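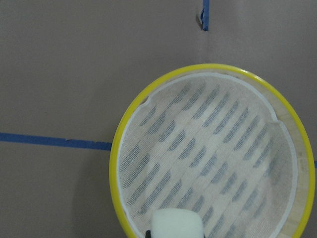

Blue Tape and a Round Basket: An Evening with Amerley Ansah

Amerley Ansah talks with her hands, and when she gets going about her robot arm she has to put her coffee down first. I went over to the shared workshop she belongs to, a long room called Quaye that smells of sawdust and solder, meaning to stay for an hour. I stayed for most of the evening, and she sent me home with a roll of painter's tape because I had admired it.

The arm is the second one she has worked on. The first, which she named Lotska, was put together at her kitchen table out of hobby motors, and she still speaks of it the way people speak of a first car. "Oh, it shook like anything," she says, laughing. "You'd ask it to go left and it would sort of think about it, and then it would go left and keep going! But I learned every screw in that thing." The present setup goes by Corska, and she shares it with Yaw Tetteh, who writes most of the code and was under the bench for a good part of our talk.

What they are after sounds small. They want the arm to pick up light little things and set them down in a round container with a yellow rim, without bumping the side, wherever on the bench the container happens to be. "People come by and say, is that all?" Amerley tells me. "And I say, well, come and sit with me for an evening and then ask me again."

The bench is covered with brown paper, and the blue tape on top of it marks out the cells they use to say where things go. I asked whether the lines needed to be straighter. "Yaw would like them straighter," she says (a voice from below agreed with this). "I laid them by eye, and I'd do it again. Each cell just has to be a place we can both point at, so that when I write down 'upper left' in the notebook he knows what I mean a week later."
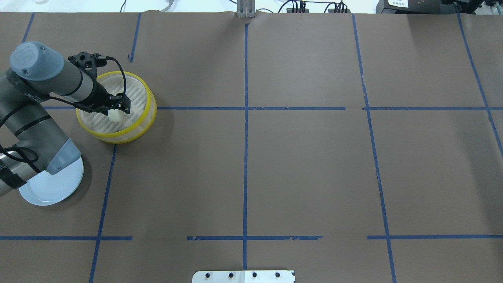 The notebook and the foam

The notebook is a fat one, and it goes back to the kitchen table days. They have logged 971 tries with Corska so far, good and bad together, and Amerley would like to reach 1,000 before the end of October. She reads me a few of the entries, which are mostly in her handwriting and mostly rude about the gripper.

Foam came in after a stretch of trying harder things. "It forgives you," she says. "You can squeeze it a bit too much and it's still foam. With the wooden beads we had before, I spent half my life on the floor looking for them."

Yaw surfaced at this point to explain the cables, which he ties along the outside of the arm and then reties whenever the wrist has to turn farther. He is a patient man and I understood nearly all of it. His next job is the approach from above, which he wants slower over the last stretch, and Amerley wants it faster, and I gather this conversation has been going on for a while.

Before I left I asked what she would tell somebody starting out at home. She thought about it for so long that her coffee went cold. "Get the paper down first," she said. "Then the tape, and then put one thing on it, only one, and stay with that until you're sick of it. And write it all down, even the silly ones!"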